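Grip height and speed limits for artificial stems: is there an accepted practice?

Asked by Chin-lung Tsang, 4th January
Tags: end effectors, soft goods, work instructions

I am writing the handling rules for a two-finger gripper cell that sorts artificial flowers. Our draft says to grip the main stem below the lowest branching point and never to close on petals or leaves. One reviewer wants a fixed height in millimetres. With hydrangeas the leaf sits right beside the place we want to grip, so I am unsure a fixed height is any use.
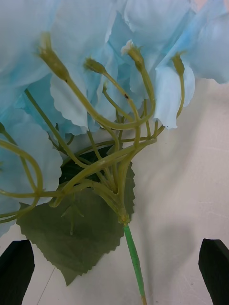 2 min read

The controller is a Stendel. Closing force is set at 6 N for all stems. Should the rule refer to a feature on the stem or to a dimension?

2 answers

Wing-yan Sin
Refer to the feature. The node where the branches meet varies between batches, so a dimension will be wrong as soon as the supplier changes. Our instruction at Umusero reads:

1. Approach with the fingers open, one each side of the main stem.
2. Grip point is on the main stem, below the node. Minimum clearance 14 mm.
3. If a leaf lies between a finger and the stem, withdraw and re-approach from another angle.
4. Approach speed 80 mm/s, reduced before closing.
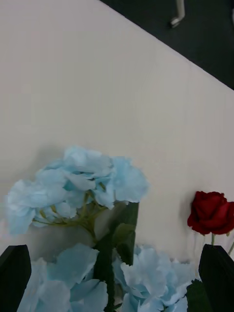

Fig. 2. Hydrangeas with a red rose near the right.

Mixed layouts need a further rule. State which stem is the target before the approach starts, and treat the others as obstacles. Flower heads hide the stems beneath them, so a check from one viewpoint should not be accepted as proof of clearance.

On force: one value for every stem is poor practice. Record it per product code and review it when the code changes. We last did ours in May.

Also keep this apart from your risk assessment. A work instruction for product damage does not cover people near the cell.

Tsoukalas58
we just use the Dririvano pads and leave the force alone, never had a problem. not sure you need a written rule for it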